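The Bristville Allowance

The claim from Vachon arrived in October and was assigned to Chantal Leclerc, who handled textiles, upholstery and anything else the general adjusters did not want. It ran to 102 pages. The claimant was a curtain maker named Tyson Desjardins. He stated that 12 bolts of furnishing cloth had lost colour in a bonded warehouse at Bristville, and that the carrier, Beltari, was liable for the full invoice value.

Leclerc read the storage contract first. Clause 16 allowed for a change in shade during transit, provided the change was even across the bolt. The clause did not define even. It had been drafted by someone who shipped grain.

She drove to Vachon the next morning. Desjardins worked on the upper floor of a former creamery, with a cutting table along one wall and a kettle on the windowsill. He offered her tea and she declined it, as company policy required.

"You'll have read the file," he said.

"I have. Page 40 is missing."

"There was nothing on page 40."

"Then it should have been included as a blank."

He found it in a drawer. It was a letter from his late wife to the mill at Ullora, asking whether the dye would hold in a room that faced north. The mill had not replied, or the reply had not been kept. Leclerc noted the date, recorded the letter as correspondence, and returned it to him.

They went through the bolts in order. She used a grey scale card and a lamp of known colour temperature, and she took each reading at both selvedges and at the fold. Nine bolts showed no measurable change. Two had faded evenly and fell under the clause. The last had a band of lighter cloth along one edge, where the wrapping had been opened and not closed again.

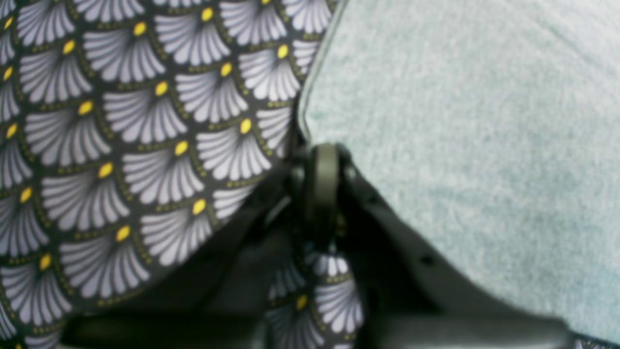

Patterned goods are harder to assess than plain ones. The eye averages a print, and a claimant who has looked at a cloth every day for years will see loss where an instrument finds none. Leclerc's practice was to pick a single colour and follow it through the repeat. On the dark scalloped print she chose the yellow of the ovals and ignored the pale strokes fanning out from them, which gave unreliable readings at any distance. The yellow held. She wrote the figure down twice, once for the file and once for him.

"She picked that one," Desjardins said. "I'd have gone with the plain."

"It's within tolerance."

"Good," he said. He seemed to want more, so she showed him the card and how the steps were numbered.

The settlement covered one bolt at invoice value, less the excess. Beltari paid without comment. In her report Leclerc recommended that clause 16 be redrafted, and attached a definition of even that ran to half a page – longer than the clause itself. Under correspondence she listed one letter, unanswered, page 40.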